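Search the list archive Search Advanced search

Subject: Re: [manipulation-bench] Rod end effector versus the two-finger gripper

Dear colleagues,

Thank you to Adesuwa Eze for the questions below, which several sites have raised.

Adesuwa Eze wrote:
> The Ustbridge group has completed 112 runs with the Teixeira
> two-finger gripper. Before we change over to the plain rod, could
> you confirm whether the same board and blocks are to be used, and
> whether the controller settings carry over?

The board and blocks remain the same. The wooden board is to be placed flat on the pegboard, and the colored blocks may be set down in any arrangement that leaves open wood for pushing. The arm should approach from above with the rod hanging straight down.

The controller settings do not carry over. The Clalodo controller must be loaded with the rod profile, which limits travel speed and sets a new tool length. At Firport we found that runs made with the old profile stopped short of the block in more than 7 cases, and those runs have been left out of the comparison.

Sites are asked to complete four sets with the rod before returning to the gripper. Results should be sent to me by the end of December, with the controller log attached to each set.

Questions on mounting the collar may be sent to the list. Questions on access to the shared folder should come to me directly.

Sincerely,
Pirmin Kofler
Firport

Attachment 1: Rod over the green cylinder, Firport bench

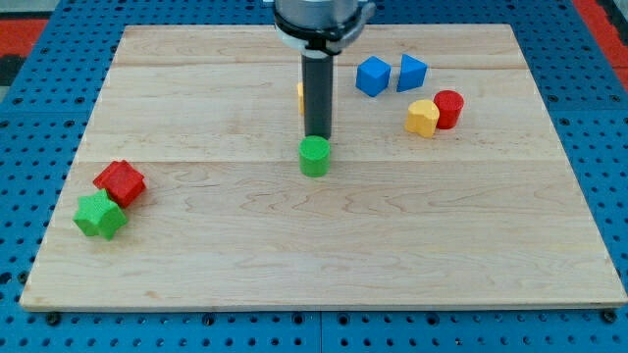

Attachment 2: Rod profile for the Clalodo controller (text file)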